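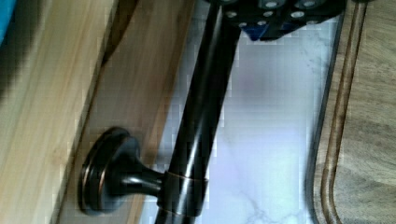
A reader wrote in after my last post to ask whether I'd tried giving the radio its own address on the network, as hers had dropped out every evening until she did exactly that. I hadn't, and I'm rather embarrassed to say I didn't know you could. So thank you, whoever you are (the email was only signed "fellow sufferer"), and I've spent a good part of the weekend finding out what you meant.

For anyone new, the trouble is with my Skesora internet radio, which plays beautifully all morning and then goes quiet somewhere in the evening with a little message saying "network lost". The phone is fine, the laptop is fine, the telly is fine. I rang Povovton, who supply our broadband, and waited 30 minutes to be told the line was perfect and had I tried turning it off and on again. I had, of course. I'd done it so often that the button has gone shiny. 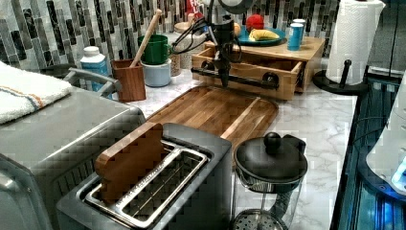
The router is a Menon, one of the tall ones with the lights down the front, and what it does is hand out an address to each gadget and then take it back after a while so it can be used again. Most things just ask for another and carry on without a murmur. My radio, bless it, seems to forget to ask. It's a small thing too, no bigger than the bright blue cup next to the plate with the banana on, and I do wonder whether they had to leave something out to make it fit. Anyway, the cure is to tell the router to keep one address back for the radio and never give it to anything else.

Finding where to do this took me far longer than doing it! You need the Disis app, then Home, then Devices, then the radio (mine was listed as "Unknown 2832", so I had to unplug it to see which one vanished), and then there's a switch marked "Always use this address". I picked one ending in 19 because it was already using it and I didn't want to upset anything.
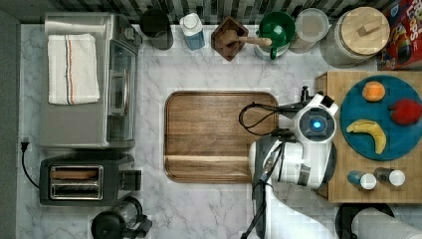
Toaster oven with the striped towel folded on top, and the toaster beside it.

While I was in there I noticed the router was swapping everything between its two bands as it saw fit, the slow one that goes through walls and the fast one that doesn't much. The radio can only use the slow one, so I've now given that a separate name and put the radio on it by itself. I'm not sure this was needed as well - I should have changed one thing at a time, and my sister told me so - but I was on a roll by then. 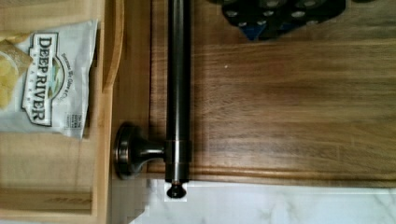
Dark bronze handle, close to.

It has played through two evenings so far, the whole of a very long concert included. I'll leave it alone until September and then report back, and if yours does the same and the address trick makes no difference, do write and tell me which router you have.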